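Congate Two-Arm Bench: Set-up and Safe Use Guide
Issue dated October 18, 2023

Section 4. Handing a part from one arm to the other

4.1 Before you start

A handover is the only routine job in which both arms are allowed inside the shared zone at once. Read the whole section before you run one for the first time. The limits given here are the ones set in the Skirkelix controller when it leaves us. Your own site rules may be tighter, and if so they apply.

1. Check that both arms are at their rest position and that no program is running.
2. Press each emergency stop in turn. The controller must report a stop both times. Reset and carry on only if it does.
3. Tie cables back so that they have slack at full reach and no loop can catch on a link.
4. Set the speed limit for both arms to 100 mm per second. Do not raise it during a handover, even in a program that has been tested.

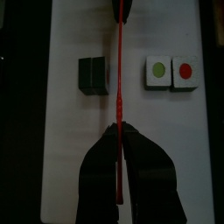

Caution: Keep hands out of the shared zone from the moment the program is started until both arms report rest. Pausing a program does not make the zone safe. A paused arm is still powered and can move on resume.

4.2 Setting the grip

5. Set the giving arm to grip force level 12. This suits thin rods and light blocks. For anything heavier see section 6.
6. Bring the receiving arm in slowly, along a line square to the part. Fingers that come in at a slant will twist a thin part as they close.
7. Close the receiving fingers fully before the giving fingers open. The Brullix fingers signal a closed grip to the controller. Wait for that signal, then hold for a further 2000 ms.
8. Open the giving fingers and back that arm away along the line it came in on.

Note: Both arms hold the part during the wait in step 7. Neither may travel in that time. The controller blocks travel by default, and the block must not be switched off to save cycle time. 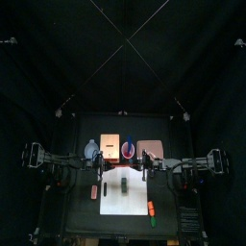
4.3 Laying out the bench

Keep items that are not part of the job away from the handover path. If they have to stay on the bench, place them where neither arm passes over them at working height, and write their positions on the layout sheet.

Mark the limits of the shared zone in the controller and check them by jogging each arm to every corner at low speed. Repeat the check after any of the following:

- a mounting bracket has been loosened or moved
- fingers have been changed
- the bench has been shifted

4.4 Wrist cameras

9. Clean both wrist camera lenses with a dry cloth while the arms are unpowered.
10. Confirm that the fingertips show in each view. If they do not, the camera has turned on its mount and must be reset before use.
11. Do not rely on a wrist view alone to judge clearance. The fingers hide part of the bench, and a block standing close to them can look further off than it is.

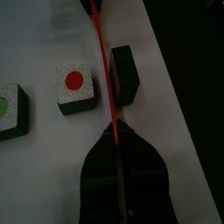
Marks on blocks should face the camera that has to read them. A block with its mark turned away will be logged as unknown, and the program will stop at the next safe point. Turn the block by hand only when both arms are at rest and the stop has been pressed.

4.5 If a handover fails

12. Press the emergency stop. Do not try to catch a falling part.
13. Record the fault code. Code 91 means that the closed grip signal did not arrive in time. Check the finger pads for wear before trying again.
14. If both arms still hold the part, support it, then release the receiving arm first using its manual release.
15. Return both arms to rest and repeat the checks in 4.1.
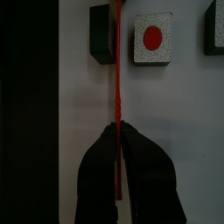
Marín asked, when the April draft went round, whether step 14 should have the giving arm let go first, as it does in a normal handover. The order stays as printed. After a failed handover the receiving grip is the one in doubt, and the part should be left in the grip that was confirmed at the start.

Keep a written record of every failed handover with the bench log. Include the fault code, the part, the grip level and the name of the operator. Section 5 covers the monthly checks.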